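Workshop notebook, June, 9:20 a.m.
Open call for the Breker group show. Draft 2 of the submission terms.

Entry cap set at 70 works, 20 of them reserved for textile and paper. Wall labels max 50 words. Plinths come from Nigatu; load limit still not confirmed in writing.

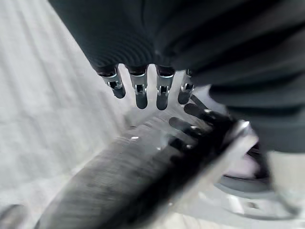

Dikau wrote back that 50 words is too short for artists working in two languages, and asked for a second label. Agreed for bilingual entries only. Same type size, mounted side by side.

Hanging test, east wall: 15 mm rail holds framed work. Unframed cloth sags between clips. Closer clip spacing to be tried next.
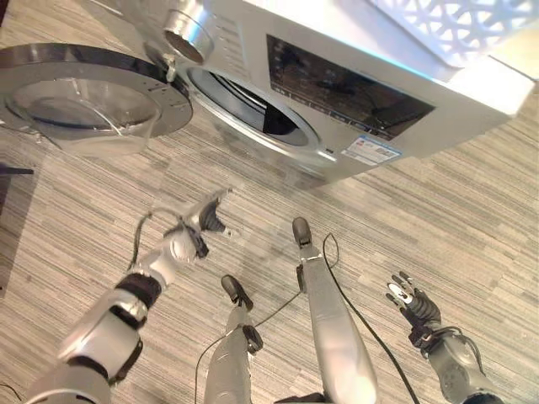
According to Skosutham, the sag will show less if the cloth hangs from a sewn sleeve and rod. Added to the terms as the preferred method, clips still allowed.

Open: insurance wording, return shipping, jury form.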